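Vovilcombe Robotics Club mailing list
Subject: Re: [club-list] Laundry table, where we are and what we need before May
From: Ayodele Okeke
Date: 25/03/2026

Hello all,

Thank you for the kind notes after my last message, and sorry it has taken me a while to get back to everyone. I've left the bit I'm answering underneath each time so you don't have to go digging through the archive (I know some of you read these on the bus).

> On the club list, Cormac Mac Giolla wrote:
> I missed the last two sessions with this awful cough, so forgive me if
> it's been covered. Are we still doing the hanger task for the Killberg
> showcase, or did we drop back to plain folding? And is it one arm or both?
> I told my group both and now I'm doubting myself.

Both arms, Cormac, and yes, we are still doing hangers! We talked about dropping back to folding and the students wouldn't hear of it. The Killberg rules give us six minutes for a run, and a run means taking a garment, getting it onto a hanger and getting the hanger onto the rail. The students drive the arms themselves for the practice runs, and we save every run so the Sugiyama group (that's the students doing the training side, for the new parents on the list) has something to learn from. They were hoping for 400 saved runs before the showcase and as of this week they have 165, so there is plenty left to do, but they are getting quicker at it all the time.

The navy top with the dark trim is the one they all groan about. It's soft and it bunches up, and the neckline is never where you want it. What the students have settled on is laying the hanger in through the opening at a slant while the other gripper keeps hold of the cloth, and then working the shoulders over one at a time. I could watch them at it all afternoon, and more or less did. 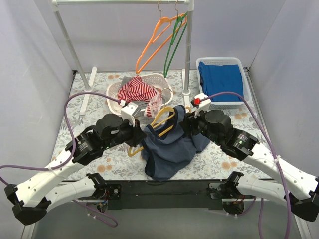
Cormac Mac Giolla: I'd have them slow right down at the neckline. My group kept rushing that part in the fall and pulling the hanger straight back out again, and once they started pausing for a breath before closing the gripper, it went a lot better. Could we also agree on which way the hook faces at the start? Half my lot do it one way and half the other, and I suspect the Sugiyama students are tearing their hair out.

I put Cormac's note in just as he sent it to me, because I think he's right on both counts. Let's say hook toward the rack from now on, for every group, and if you find an older run that goes the other way, please leave it in the folder and just add a line to the log. Don't delete anything, even the ugly ones. The ugly ones are useful, and some of them are very funny.

> One more from me. What does the table need to look like before a run? Gandel
> group and my group seem to be doing it differently.

Fair question, and I should have written it down months ago. Floral cloth pulled flat, rack at the back, baskets in front of it or off to the right, and the spare hangers up on the rail. The clothes don't need to be arranged nicely in the baskets. A sleeve hanging over the side is fine, and a mix is good. Please do move the grippers well clear before you reach in to reset, and say "hands in" out loud so whoever is at the controls knows to leave them alone. I realize I sound like a broken record on that one.
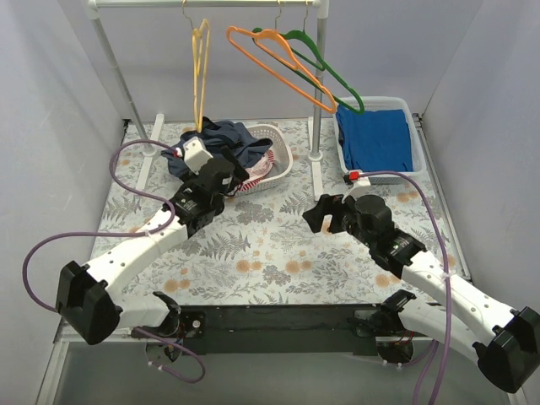
Three hangers on the rail, navy garment at the middle basket, blue cloth in the one on the right.

Now for the begging. We could use a few more tops, adult small or kids' large, in any color as long as it isn't another navy one. Hangers too, the plastic sort with the metal hook, and bright ones if you have them. If you can help out with driving in May, please write to me off the list and tell me how many seats you have. Gandel group has offered to bring the snacks again, bless them, and I have already asked for the lemon bars.

Cormac, rest that cough and come back when you're ready. Your group misses you, and so does the kettle.

Warmly,
Ayodele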